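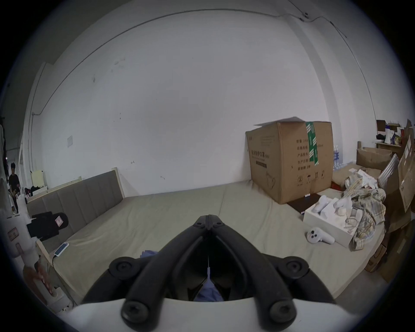

Kęstutis Hunt

Re: [duslow-movers] long move, small truck, what would you do differently?
13 June 2020

> We are finally doing it, leaving the city for Duslow. It's a one bedroom
> plus a closet that thinks it's a second bedroom. I have a quote from
> Vasiliauskas for the full service and it made me sit down. Is it crazy to
> rent a truck and do it ourselves? My sister did hers that way and she's
> still mad about it. Also what do people do about boxes, I don't want to
> buy new ones for everything. And how far ahead do you start packing? I
> keep starting and then needing the thing I packed.

Not crazy! We did the same move in October, 400 miles door to door, and I would do it that way again, though I'd change a bunch of things. I was going to write you a short reply and then I got going, sorry everybody, skip if you've already moved.

First, get the Vasiliauskas people to quote you again for loading only. I didn't know you could ask for this. Our full quote was silly money but two guys for the heavy half of the morning came to $300, and they carried the dresser and the washer down the stairs without touching a wall. We did the rest ourselves and drove it. Tip them in cash, and have cold drinks in a cooler (not in the fridge, because you'll have emptied it and switched it off like I did).

The truck

We went with Ritetti. The base rate was $159 and then you pay for miles, and the miles are where they get you, so do that math before you fall in love with the number on the website. I got the 15 foot one. It was enough for a one bedroom with a lot of books, but we packed it to the ceiling and the bikes rode in with us. If you can get the next size up for a little more, I would, since you can pack like a normal person and not like somebody playing a puzzle game in the dark.

Take pictures of every dent before you drive off. Go around twice. The kid at the Ritetti counter was very nice about it, but the form has a tiny drawing of a truck and you're supposed to put little x's on it, and ours looked like it had measles by the time I finished.

Fuel: fill up before you get to the hills. There's one station after the lake and it was closed when we went through.

Boxes

Liquor stores for books, grocery stores for kitchen stuff. Ask in the morning, they break them down by lunch. For clothes and bedding get a few really big brown ones and don't put anything heavy in them, ever. I put shoes in one and the bottom went on the stairs. My wife still brings up the shoes.

Write on the side, not the top! Once they're stacked you can't see a single top. I wrote beautiful detailed lists on all the tops, with a marker I bought specially.

Tape is the one place I'd spend money. Cheap tape splits down the middle and then you're standing there picking at the roll with your thumbnail at eleven at night. Buy the good stuff and buy the handle thing with the teeth.
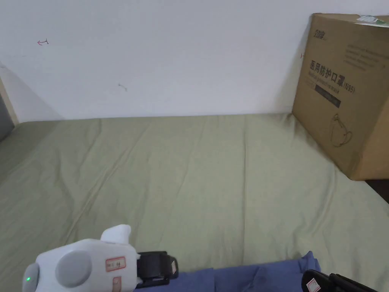

When to start

You asked about this and I think everyone starts with the wrong room. I started in the kitchen because it looked hardest, and then we ate toast off paper towels for two weeks. Start with whatever is on high shelves and under beds. If you need a chair to reach it, you can live without it until you get there. Books next, then anything on the walls, then off-season clothes. Kitchen goes late and the bathroom goes last.

The bedroom I'd do the night before, and I'd leave the bed made so you can sleep in it. Strip it in the morning and put the sheets straight into a bag that travels in the car with you. When you roll in at the other end you will want to lie down more than you've ever wanted anything, and you do not want to be hunting for a fitted sheet with a flashlight in your teeth. Ask me how I know. Same bag: a towel each, toilet paper, soap, phone chargers, a lamp. Our new bedroom had no ceiling light and I'd never noticed at the viewing.

Oh, and a mattress bag. They cost next to nothing. Ours went in the truck without one and picked up a long gray smear off the wheel arch that never came out. It's under a sheet, so fine, but I know about it.

For clothes, pack a suitcase like you're going away for a week and pretend the rest doesn't exist. I laid mine out on the bed and still ended up with one T-shirt for three days of carrying furniture.
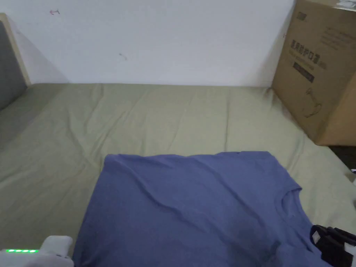

After you get here

A few Duslow things, since you'll be new.

The town dump is free for flattened cardboard, but they want the tape off. Or post your boxes on this list, they go fast, people even drive over from Sketenent for them.

Change your address before you move and not after. The mail forwarding took ages to catch up with us, and the water bill went to the old place and came back with a late fee on it.

Parking a truck on the hill streets is okay if you turn the wheels to the curb. On Mill you'll need the permit, the office does them while you wait, but it closes for lunch and lunch is long.

And walk around the empty place with a level before you put the bookcases up. Our floor runs downhill toward the window. There's a folded piece of box under one corner of everything we own.

What's your sister mad about, by the way? If it was the truck company I'd like to know which one.

If you want our leftover moving blankets they're in the garage, you'd just have to come get them. I'm home most evenings.

Kęstutis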